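Nurnton Shared Workshop — Robot Build Group
Minutes of the February meeting
Posted by Rekha Kaimal, 7.40 pm

Present: Malathi Poduval, Narayanan Thomas, Thenmozhi Thampi, Revathi Varghese, Rekha Kaimal (minutes).

1. Last meeting. Minutes agreed. The spare bench is still not cleared.

2. Simulator. Narayanan has the two-armed model, which we are calling Joseph, loading in the simulated bathroom on the workshop PC. Work on the real arms stays on hold until the wrist parts come from Punside. He went through the gripper views and asked for comments on the plank texture, which Malathi finds too busy for judging distance. Agreed to leave it for now.

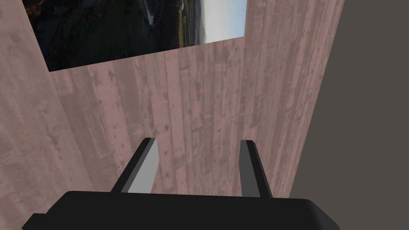 Gripper view, fingers open, facing the planked wall.

3. Room layout. Thenmozhi would like more floor space to the right of the toilet before any reaching tests are written. Narayanan said the walls can be moved but the pictures have to be moved separately — they are not attached to anything. Revathi asked for the orange floor to be kept, as she finds it easy to pick out. Agreed.

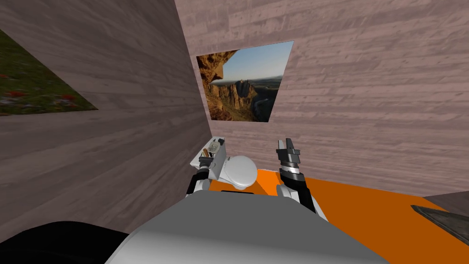 Both arms raised in the bathroom model, with the toilet against the back wall.

4. Test runs. The log stands at 1,702 runs. Narayanan proposed a further 300 with the room unchanged, then a new layout. Malathi wants the finger opening written into the log for every run. Agreed, Narayanan to add a column.

5. Gripper views. Discussion of how much of the palm housing should show along the bottom. Revathi would tilt the view up a little. Narayanan would sooner keep it the same as the planned mounting on the real wrist.

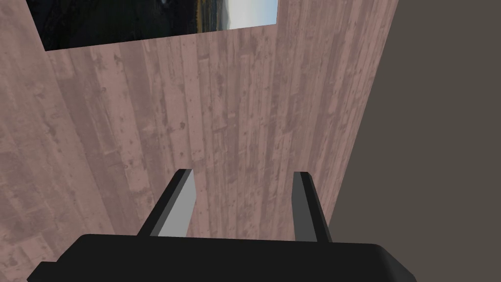
Thenmozhi Thampi replied that the mounting was only ever a sketch, and that she would redraw it if the tilt made the fingertips easier to follow. Left with her and Narayanan to settle by email.

6. Costs. Two quotes in for motor drivers. Flonomby is dearer but has stock. Malathi to order five.

7. Any other business. Revathi has the key to the tall cupboard.

Meeting closed 9.15 pm.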